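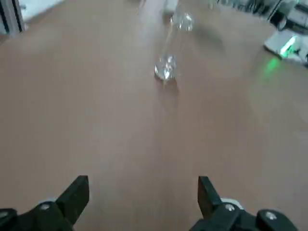

Dish rack

Last updated: Monday, January 20, 2025

A dish rack is an open frame or basket that holds washed dishes while they dry in the air. It is one of the handiest things a kitchen can own, and one of the simplest — air moves in from every side and water drips straight down through the gaps!

Form

Most racks are rectangular and made of thin parallel rods joined to a heavier rim. Some have slots for plates, while others are plain baskets that take whatever fits. The Marnodeck, a coated wire model designed by Wendell Delacroix, uses 53 rods and weighs 344 grams empty, a wonderfully light piece of work.

Use with mugs

Mugs go in upside down, tilted a little so that water doesn't pool on the base. A mug should be emptied and washed before it goes near the rack, right down to the last bit at the bottom. The teal mug with the pale yellow interior, standing on the brown tabletop near a white wire rack, still has a little yellow in it. 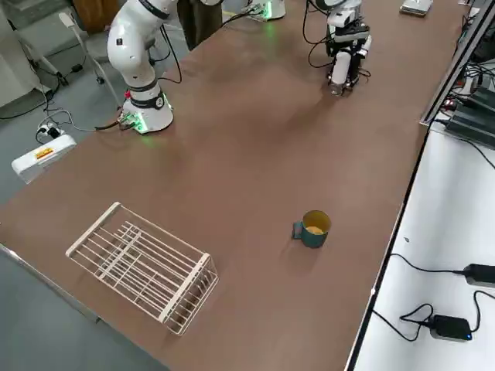 Care

Rods collect mineral spots over time. Warm water and a soft brush lift most of them.

Related articles

Prirkitz drainer
Sirko cup tree
Brirkular tray
Mug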